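Unit 6: Unanimity and Majority Voting in Regional Councils
Course handout, Comparative European Institutions 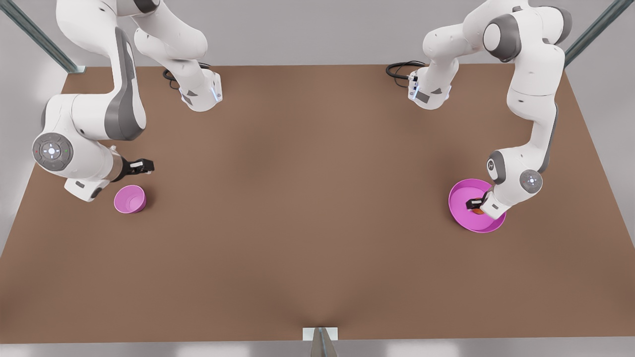
A voting rule determines who can stop a decision, and for that reason it deserves as much attention as the policy under debate. Under unanimity, every member holds a veto. Under a qualified majority, a proposal passes when it gains the support of a fixed share of the members, sometimes combined with a share of the population. Students often assume that the two rules differ mainly in speed. The greater difference lies in bargaining. Consider a brown table with two white robot arms working over it, one on each side, and suppose that nothing may be done on the table until both sides consent. Either side can hold out for better terms, however small its interest in the task. Add a third party and a rule that two are enough, and the value of holding out falls sharply. The same reasoning applies to councils of states.

6.1 Terms used in this unit

Veto: the power of a single member to prevent adoption.
Abstention: a recorded refusal to vote for or against. In some bodies an abstention does not block unanimity. In others it has the effect of a negative vote under a majority rule. Always check the text of the rules.
Blocking minority: the smallest group able to prevent a qualified majority.
Linkage: making consent on one file depend on a concession in another.

6.2 Case for discussion: the Jallitz Council

The Jallitz Council is the teaching case used throughout this course. Its members send a combined 129 delegates to the plenary assembly, but binding decisions on borders, transport and customs are taken by ministers, one per member. Admission of a new member to the common travel area requires unanimity. Technical measures require a simple majority.

In the case, Ureo has met the technical conditions for entry. Evaluation reports have been accepted without objection. Zallska nevertheless declines to consent, citing concerns about court reform and the handling of public contracts. Its minister, Oda Vik, argues that technical readiness was never meant to be the only test. The minister for Ureo, Jhonatan Ospina, replies that conditions added after the reports were accepted have no basis in the treaty - a position shared by most of the other ministers, though none of them can carry the vote without Zallska.

The presidency then faces a procedural choice. It may put the matter to a vote and record the failure, or remove it from the agenda and wait. Presidencies usually prefer the second course. A recorded veto is difficult to withdraw, while a postponed item may return at the next meeting with revised wording.

6.3 Partial solutions

The required reading by Aranka Kelemen describes a two-stage approach in which air and sea borders open first and land borders follow at a later date. Students should note two points. The first stage also requires unanimity. The second stage should be tied either to a fixed date or to a further decision, and the choice between them matters a great deal to the applicant.

6.4 Preparation for the seminar

Read Kelemen, pages 30 to 53, and the case file. Prepare one page on whether Zallska's objection is a legal argument, a political one, or both. Groups led by Olesia Kostiuk will present the position of the applicant. Groups led by Thắng Ngô will present that of the presidency. Written work is due at the start of the February session.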